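Six months of notes from the teardown floor at Zekthorpe, where I work. We take retired office desktops apart so the parts can be resold or recycled. Some of that is done by robot arms now.

Before the arms, each of us opened 30 towers a shift. Mostly Dells. By October your thumbs hurt from the latches.

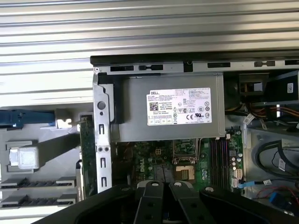

Nobody on our shift was let go. Two people moved to testing, and Niloufar Kiani went from the bench to running the cell. She got a raise for it -- we had to ask twice.

The floor as a whole does 120 a shift now. Management wanted 200. Bent cases and odd cable routing are why we're not there.
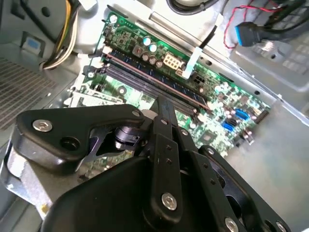

What I do all day is different. I set up the next case, clear stops, and write down why it stopped. Less lifting, more standing still. My back likes it and my feet don't.

Drives still get the most care. Every one gets logged before it goes to Onddale for wiping.

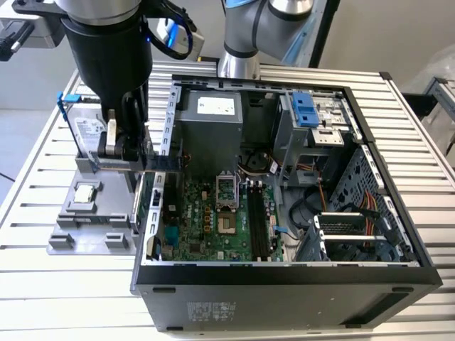
Training is the weak spot. We got one afternoon. Banafsheh Ghorbani wrote her own stop-and-reset sheet and the whole shift uses it.

Next round of talks is about who gets trained on the second cell. I'll post when there's a list.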